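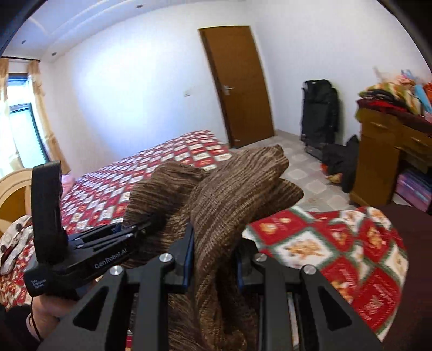
Knitted cloth in tan, beige and dark brown stripes.

Zulema Villalba runs the knitwear bench at Romavlow, a textile repair and cleaning workshop in Nusgate. Most of what arrives there is domestic: jumpers, shawls, bed covers, the occasional pram blanket. The season starts in September, when people open the cupboards they closed in spring, and the questions that come with the parcels are nearly always about size and shape.

"People say a thing has shrunk when it has felted, and they say it has stretched when it was dried badly," Villalba says. "Those are separate faults with separate causes, and only some of them can be put right."

Her account begins with the structure. A woven cloth holds its dimensions through straight yarns crossing under tension. A knitted one is made of loops, and a loop can change shape without the yarn changing length at all. Pull the fabric sideways and each loop opens out, taking width from its own height. Under normal handling it recovers. Once saturated, a heavy piece can be carrying several times the load it was made to carry, and the loops settle wherever that weight leaves them.

"A bed cover that weighs a couple of kilos dry is a different object when it comes out of the water. If you pick it up by one corner, that corner is now the wrong length. I ask customers to lift with both arms underneath, the way you would lift a sleeping dog."

Felting is a matter of the fibre. Untreated wool has overlapping scales that catch on each other when heat, moisture and movement are combined, and once they have locked there is no reliable way of unlocking them. Villalba is sceptical of the hair conditioner treatments that circulate online. In her view they soften the surface and let the piece be pulled a little larger while damp, after which it creeps back over the following weeks. Acrylic has no scales and will not felt, but it has its own weakness: a hot iron flattens the yarn permanently, and the knitter's word for this, killing, is accurate enough.

The first step on the bench is therefore identification. Labels are often missing and hand-knitted pieces never had one. Villalba takes a short end from a seam or a darned-in tail and looks at it under a small microscope. Where an owner will not allow a sample she assumes wool and treats the piece accordingly.

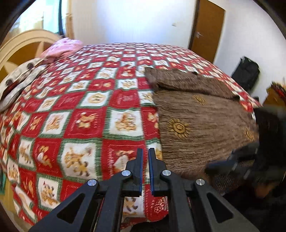 Covers made of joined squares get a section to themselves in the workshop notes. The seams behave differently from the panels, usually because they were sewn in a second yarn and at a tighter tension, and a wash that suits the squares can leave the joins puckered. Colour is the other concern. She tests every shade separately by pressing a damp white cotton pad against the reverse for seven minutes and looking at the pad in daylight.

"Reds get a second test with the detergent in the water. A dye can sit quite happily in plain water and come straight out when the detergent goes in. If there is any transfer, the piece is surface cleaned and that is the end of the discussion."

Pieces that pass are soaked by hand in cool water with a neutral detergent supplied by Ibarra, without rubbing, and rinsed in water of the same temperature. Water is pressed out through towels. The only machine used is an old Stiltano spin dryer, which Villalba keeps at 400 revolutions a minute and loads with the piece folded flat inside a net. She runs it for 45 seconds.

Drying is done on mesh racks, measured against a card filled in before washing. The card records length and width at the centre and at both edges, and the piece is eased back to those figures while damp. Large covers take some seven days in winter. They are turned daily and kept off the radiators.

On storage she is brief. Knitted pieces are folded and never hung, refolded along different lines twice a year, and put away clean, as moth larvae prefer fibre with food or skin oil on it. Cedar blocks she regards as pleasant to smell. Plastic boxes are acceptable if the contents are fully dry — a condition she suspects is met less often than claimed — and cotton bags are better for anything going into a loft.

Asked what she would have owners do differently, Villalba returns to the measuring card. "Write the size down before it goes anywhere near water. Pin the card inside the cupboard door. When a cover comes to me and I ask how wide it used to be, people hold their hands apart, and I can't block to that."

Romavlow takes in knitted pieces by post or at the counter, which closes at four in the afternoon. Repairs to dropped stitches and worn edges are priced after inspection, and yarn for matching should be sent with the piece if any was kept.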